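Wednesday, late

Build 452 of Kendik went to the testers at 3 p.m. The crash on loading the second save slot is gone. The cause was a null reference in the inventory code: an item sold to the merchant in Urkar stayed in the quick slot, and the loader looked for it anyway. Clearing the slot on sale fixed it. Old saves still need a check at load, which I have written but not merged.
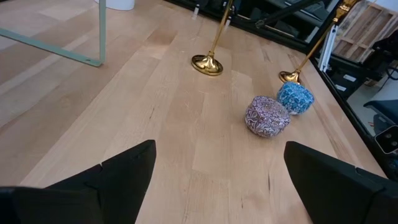

Frame time in the Prukura level is still too high. The target is 15 ms and the market square runs well over that when the rain is on. Booker Gallagher blames the puddle reflections. I turned them off and gained very little, so I think it is the crowd pathfinding - every villager recalculates when the player opens a door. Tomorrow I will stagger the updates over several ticks and profile again.

Dolores Schumacher sent notes on the Tóth boss fight. She died 58 times on normal, mostly to the grab. Her complaint is that the windup can't be read from the side, and I agree with her. The hit box is also larger than the claw model, so a dodge that looks clean still counts as a hit.
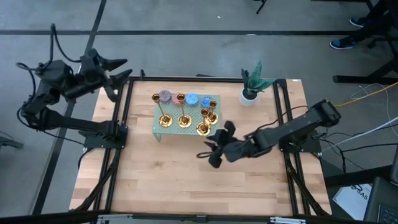

The grab needs a new windup pose before the hit box is touched. In the current one both of Tóth's arms stay low in front of the chest and the claws overlap. I want them split: one arm lifted high and folded, claw open, the other stretched out diagonally toward the middle, the way the two black arms are at the table. From the side that gives two separate outlines. I sketched it on paper and will block it in with the existing rig, no new bones.

Left to do: merge the save check, reply to Dolores, ask Booker for the rain shader settings he used in February. The audio for the ferry still cuts out after the second loop.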